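Kutora House, Linen and Soft Goods Room
Monthly inspection checklist with comments
Month: October
Checked by: Cuiping Xu
Reviewed by: Birgit Bauerfeind
Start 8:40 a.m., finish 11:15 a.m.

Marks used: OK, OK with comment, Fix, Not checked

Section A. Floor, doors and walkways

A1. Main aisle clear from the hall door to the rear door
OK with comment. Two empty carts were parked against the rear door. Moved to the cart bay. Carts are not to be left there overnight.

A2. Rear door opens fully and closes without being pushed
Fix. Closer is slow and the latch does not catch on the last inch. Reported to building maintenance. Same comment as last month.

A3. Floor dry, no loose mat edges
OK. The mat by the sink was replaced with the ribbed one and lies flat.

A4. Lights over the folding counter and shelving
OK with comment. One tube flickers above the Lenz shelving. Enough light to read labels.

Section B. Shelving and storage

B1. Shelves fixed to the wall, brackets tight
OK. All brackets tried by hand. One screw on the pillow bay took a quarter turn.

B2. Shelf load within the posted limit (400 pounds per bay)
OK. Bay with the winter bedspreads is the heaviest and was weighed out when it was filled. Nothing has been added to it.

B3. Nothing stored within 18 inches of the sprinkler heads
Fix, done during the check. Spare duvets in Wadska bags were stacked too high in the corner bay. Top row taken down and put in the lower cupboard. Please don't put them back up there, even for an afternoon.

B4. Step stool present, feet intact
OK with comment. One rubber foot is worn on the inside edge. Still grips. Look again next month and replace if the metal shows.

B5. Labels readable and on the right bay
OK with comment. "Twin flat" and "twin fitted" were switched. Switched back.

Section C. Cleaning products

C1. All bottles labeled, caps closed
OK. One spray bottle had a faded label and was relabeled from the refill jug.

C2. Stain remover and bleach kept on separate shelves
OK.

C3. Safety sheets in the binder
Fix. The sheet for the new Satik fabric rinse is missing. Birgit has asked the supplier for it. Until it arrives, use the old rinse.

C4. Eyewash bottle in date
OK.

Section D. Dryers and heat

D1. Lint screens clean
OK with comment. Dryer 4 had a thick layer, dark fuzz, most likely from the plush items. Screens need cleaning after every load of plush, and the sign only says daily. New sign to be made.

D2. Vent hose attached, no kinks
OK.

D3. Space behind the machines clear
Fix, done during the check. Two socks and a washcloth removed.

D4. Items taken out of the dryer are spread to cool before stacking
OK with comment. Towels fine. See D1 for plush.

Section E. Blankets and throws

E1. Seams and hems
OK with comment. The blankets on the open shelf were gone over by hand. One cream throw has an open hem, about the length of a finger. Set aside for mending, tag 527.

E2. Labels sewn on, fiber content readable
OK with comment. Tag 52 has lost its care label. Wash cold and dry low until we know more.

E3. Folding and stacking of heavy plush

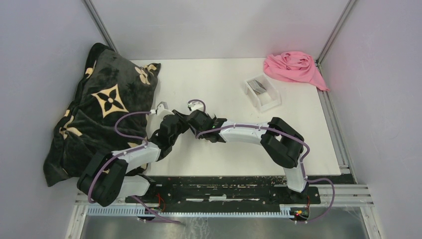

Plush blankets are to be folded in thirds, then in half, and stacked with the fold facing out. A heavy one slides if it is only bunched together, and the stack above it goes too. The dark charcoal one on the left of the white surface, heaped up and leaning on the wall, needs to be opened out flat before any folding starts. Smooth it toward the corners and fold from the long side. Dark plush also hides lint and small objects, so run a hand over both faces. Mark: Fix.

E4. Weight of carried stacks
OK. No stack higher than the chin. Use the cart for anything plush.

E5. Airing
Not checked. The rack was in use upstairs.

Items carried over

Rear door closer (A2). Second month.
Light tube (A4).
Safety sheet for Satik rinse (C3).
Lint screen sign (D1). Cuiping to write it, Birgit to laminate.
Hem, tag 527 (E1).
Care label, tag 52 (E2).
Plush folding (E3). Go over it at the next shift handover and check the stacks again the same afternoon.
Airing rack (E5). Check first thing next time, before it goes upstairs.

Reviewer's comments

Read and agreed. On A2, I have asked for a date this time and will add it to this sheet when I get one. On B3, the lower cupboard is nearly full, so the Wadska bags may have to go to the second-floor closet. Keep the key to that closet on the hook by the sink.
B. Bauerfeind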